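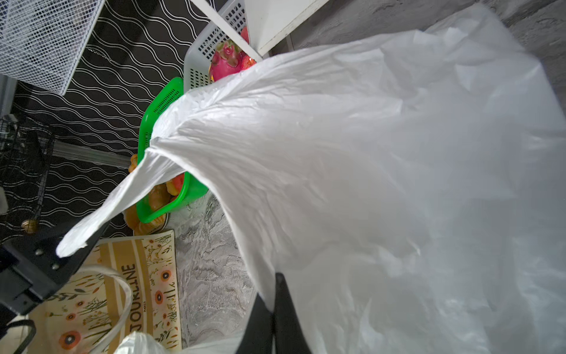
From: Mateja Stoyanova
To: penton-allotments list
Date: 04/04/2025
Subject: Re: Fleece, slugs and the Plundau beans

Hello all,

On Fri-ish last, Rutus wrote:
> Has anyone had any luck with the Plundau climbing beans from the
> seed swap? Mine went in the greenhouse in January, which I now see
> was daft, and they've gone all leggy. Do I pinch them out or start
> again? Also is it worth netting against pigeons this early?

Start again, I'm afraid! I did exactly the same two years back and nursed the poor things along for weeks, and the ones I sowed late straight into the ground overtook them by midsummer. Beans sulk if they're checked. I've got 40 left in the packet from the swap and I'm only growing one row, so do help yourself to half (they're in the jam jar in my shed, second shelf, the lid sticks a bit).

Mine will go into deep pots on the kitchen windowsill at the end of the month, one to a pot, and then out under fleece once the nights are kinder. I never soak them. My neighbour on plot 92 swears by it, but every time I've tried it half of them have rotted (probably my own fault for forgetting they were there).

As for pigeons, yes, net now if you've got any brassicas in. They stripped my purple sprouting in a single morning while I was off buying compost, I could have cried. Beans they mostly leave alone, it's the slugs you want to worry about. I go round with a torch after supper and it does make a difference, though I can't say I enjoy it.

Does anyone still have the long bean poles we bought from Ionescu's? I lent out a bundle last autumn and can't for the life of me remember who to. No rush, but I'd like them back before May.

Oh, and if you save carrier bags, please keep a few by for the plant sale. We always run out before lunch and people end up walking home with tomatoes in their coat pockets.

I'll be on the plot most afternoons if anyone wants rhubarb, there's far too much of it again.

Mateja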